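How do you test a robot's gripper?

A gripper is the part of a robot that holds things. Most grippers have two or more fingers, and a motor opens and closes them. Engineers compare grippers by giving each one the same job and recording the results.

At the Zivcombe workshop, two grippers were compared. The Plenia has stiff fingers. The Mero has softer fingers that bend a little when they close. Each was fitted to the same arm and given the same set of clothes, so that only the gripper changed.

Cloth is a difficult material for a robot. A cup keeps its shape when you pick it up. A T-shirt folds, sags and slides, and its colour changes where shadows fall across it. The robot's computer has to work out where one layer stops and the next begins. 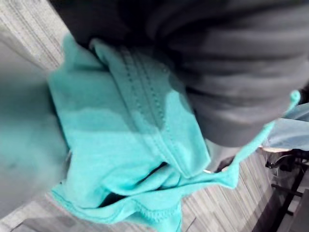 A hem is a useful place to grip. The cloth there is folded over and stitched, which makes it thicker and stiffer than the rest. If the fingers close on a single thin layer, the cloth can slip out. If they close too far in, they may collect several layers at once, and the shirt comes up in a bunch.

A small camera at the wrist gives the computer a close view. The fingers can block part of that view, so some arms also use a second camera placed farther away.

One trial lasts 15 seconds. The arm lowers, the fingers close, and the arm lifts. A trial is scored as a hold if the cloth is still in the fingers when time runs out. The workshop ran 902 trials in January, shared equally between the grippers. The scores are kept in a table called the Sheikh sheet, with one row for each trial.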